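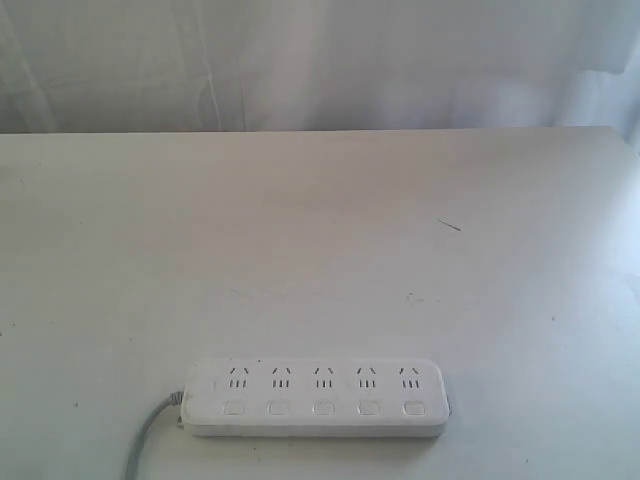
Vemberg, Monday, April 26, 2021

3.2 Test surface and power strip

The Kudix bench project needed one shared outlet point for 6 chargers. The strip has five sockets in a single row, each with two angled slots over three parallel ones, so one charger has to wait its turn. It is white, as is the table, and the slots are the easiest part to find at a glance. We propose a strip of dark tape, 400 mm long, along the table next to it. Load was logged every 60 seconds in March. Results are in Table 2.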